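Progress report to the Verbridge workforce grant: bin-sorting pilot at the Lornville returns building
Period covered: second quarter of the pilot, through September
Submitted by: Trorkance, operations office

Where we are

The arm is running on day shift only. The grant plan had it on both shifts by now. We held back the evening shift because the people who know how to clear a stopped arm all work days, and we did not want to put an untrained crew next to it to meet a date on a chart.

The task is still mixed toy and household returns. Items come in loose, get tipped into a bin, and have to leave it one at a time for grading. Before the pilot this was done by hand at 5 tables. Two of those tables are now closed, and the people who worked them have moved to grading and repacking.

What the arm does well

Hard, chunky items. Building blocks and cups give it little trouble, and it does not get sore wrists, which was the complaint that started this project. Reports of hand and wrist pain from the sorting tables are down. I would be careful with that. Fewer people are sorting, so fewer people are there to report it, and we have not yet asked the graders the same questions.

What it does badly

Cloth, thin spoons lying flat, and anything pushed against a wall of the bin. The vendor, Kong, describes these as edge cases. On our floor they are part of every load. When the arm gives up on an item it stops and waits, and a worker walks over, takes the item out and restarts the cycle. On a bad Friday one sorter did that 30 times before lunch. She told us the old table was less tiring, because at least there she set the pace.

Effect on the crew

18 people were in the sorting group at the start and 18 are still employed here. The promise of no layoffs has been kept. The promise of "higher skilled work" is harder to defend. Two people have been trained to adjust the arm and have had a pay step. The rest have a different job at the same rate, and several say it is duller than the one they left. Attending the arm means standing by until it needs you, and our staffing model still counts that as free time. It should be counted as work.

The crew has also asked, more than once, who decides when the arm is switched off for the day. There is no written answer. There needs to be one before evening shift is discussed again.

Test bin

The mixed load for the tests includes blocks, spoons, a cup, a rubber duck, a sponge or eraser and a piece of cloth. The bin is clamped to the table, and tape marks a corner position on the tabletop.
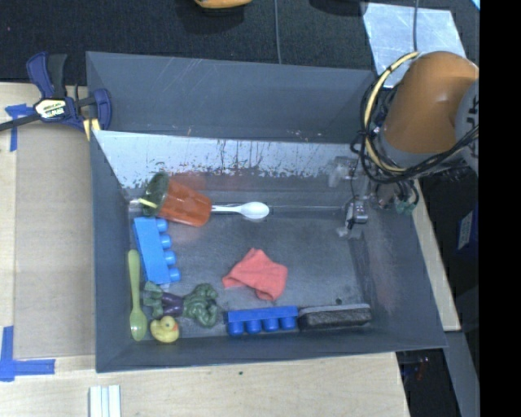

Next quarter

We are asking to move the remaining training money from the evening rollout to day shift, so that every sorter can clear and restart the arm without calling for help. Attending time will be logged as paid task time from the first week. The wrist and hand survey will go to graders and repackers as well as sorters.

We are not asking for a second arm. Kong has offered one at a reduced price, and our view is that the first has not yet earned it.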